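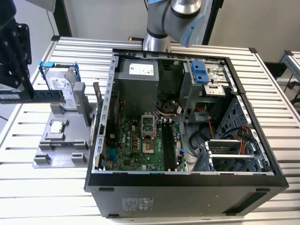

Dzintra Hunt
Staff writer, anime and streaming

I have a confession that will get me kicked out of at least one group chat: I love recap episodes. I love them! I know they're supposed to be the thing we all groan at, the week where the studio ran out of time and stitched together old footage with a bit of new narration on top. I groaned at them too when I was sixteen. Then I got older, started watching four or five shows a season, and found out that I can't remember a single villain's name past the second week.

What set me off was Valtmont. If you haven't been watching, it's the big mountain fantasy with the two feuding bell-maker families, and by the middle of the second season it has more cousins than my actual family. The recap landed in May, right after the cliffhanger at the bridge, and people lost it. My feed was nothing but crying faces and all caps. I made popcorn and sat down at nine in the evening feeling like I'd been handed a present.

And it was good! Old Ilse tells the whole story so far to a kid who's supposed to be asleep, and she gets bits of it wrong. She makes her brother taller. She leaves out the fire completely. If you were paying attention (and you had to be, because the kid falls asleep halfway and you're the only one left listening) you came away knowing something about Ilse that the show had never said out loud. Most of it was footage we'd already seen, sure, but the order was new and the voice over it was new, and I went back to the fire episode afterward and watched it completely differently.

Now, I'm not going to pretend they're all like that. Navickas did a recap last year that was basically a slideshow with the soundtrack turned up. The narrator read out character names like a substitute teacher taking attendance, and then there was a joke about soup, and then it was over. I watched that one while folding towels and I don't think I missed a thing. So yes, there are lazy ones, and if you'd waited a whole week for it I understand why you'd want to throw something.

But I think the lazy ones have given us a bad habit of deciding in advance. The minute somebody posts that next week is a recap, half the audience announces they're skipping it, and then two weeks later the same people are asking who the guy with the scar is. He was in the recap! He had a whole section!

Part of this is how we watch now. When I first got into anime I was borrowing discs from a friend's older sister, so I'd go through a whole series over a long weekend with a bag of chips and no plan to sleep. A recap in the middle of that really is annoying, because you saw the original scene about three hours ago. Weekly viewing is a different animal. Sovovis has been running on and off for so long that I've moved apartments twice since it began, and when it comes back after a break I need somebody to take me gently by the elbow and remind me which moon is the bad moon.

Then there's the people making it. I don't have any inside information and I'm not going to act like I do, but you don't have to work in animation to guess that drawing a sword fight takes a while. If a recap buys a tired team a week and the bridge fight looks the way it's supposed to look, I'll take that trade every time. I'd much rather have that than the episode of Uvitov where everybody in the ballroom had the same face. (You know the one. The poor duchess.)

My one real request is for the streaming services: label the things properly. Put the word "recap" in the title so the bingers can hop over it and the rest of us can settle in. Don't give it a regular episode number and a mysterious name like "Embers" and let people find out ten minutes in. That's where most of the anger comes from, I think, and it would take somebody a minute to fix.

And if you skipped the Valtmont one, go back and give it a try before the finale. Stick around through the credits too, there's a little bit with the kid waking up and asking about the fire, and Ilse doesn't answer. I've watched it three times now and I still can't decide if she heard him.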